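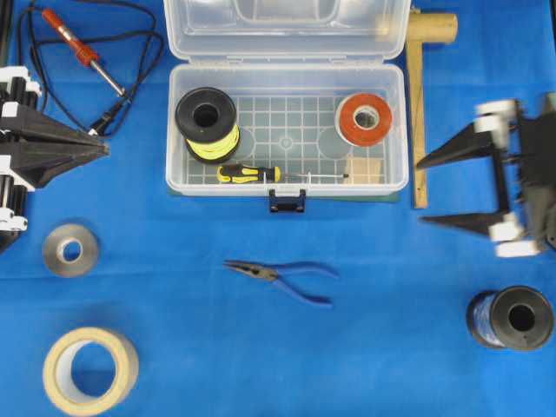
Packing a small bench toolbox

Ferrand workshop notes, 20 Jul 2018

A clear plastic toolbox with a hinged lid and a single front latch suits a small electrical and repair kit. The contents can be checked through the side, and the box is light enough to be kept on a shelf. Its weakness is loose contents. Anything round will travel when the box is carried, and a long tool will end up diagonally across everything else unless it is given a fixed place.

Before packing

Lay a plain cloth over the bench. A single strong colour is best, as small parts in metal or black plastic show up against it. Open the lid fully and let it lie back flat. A lid propped halfway tends to drop on the hands and strains the hinge.

Bring everything out before anything goes in. Wire spools, tape, hand tools and the soldering iron should all be on the cloth at the same time, with the box in the middle.

Order of packing

Wire spools go in first, at the back corners. Fasten the loose end of the wire before the spool goes in, either through the hole in the flange or with a short piece of tape. A spool that unwinds in a closed box can take 30 minutes to sort out.

Tape goes in flat, beside the spools. Stored on edge, a roll picks up grit on the sticky sides.

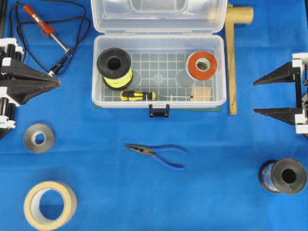

Screwdrivers lie along the front, parallel to the latch side, with all handles at the same end. A ribbed or gridded floor helps to stop the shafts rolling. Offcuts and small blocks can fill the gap beyond the tip.

A mallet is usually too long. Measure the handle against the inside of the box before making room for it - if it has to go in at an angle, leave it out and hang it on the wall.

The soldering iron is packed last or stored separately. Allow it to cool on its stand for at least 19 minutes after switching off. Coil the lead in wide loops and tie it loosely. Tight winding at the point where the lead enters the handle is the usual cause of failure there.
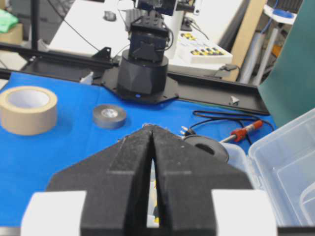 Masking tape in the wider sizes takes up more floor than it is worth. Keep one narrow roll in the box and the wide ones on a peg or dowel. Grey tape may be kept with them. In warm weather the adhesive creeps at the edges, so both are better away from a window.

Leads and spare cables should have their own bag. Mixed in with hand tools they catch on every handle that is lifted out.

Closing and checking

Lower the lid without pressing. If it stands proud of the rim, something is stacked too high, commonly a spool, and forcing the latch will crack it in time. Lift the box 5 cm and tilt it gently from side to side. Any item heard to slide should be repacked or wedged with a folded rag.

Empty the box and wipe out the floor every March. Dust and solder splashes collect between the ribs and are removed most easily with a dry paintbrush.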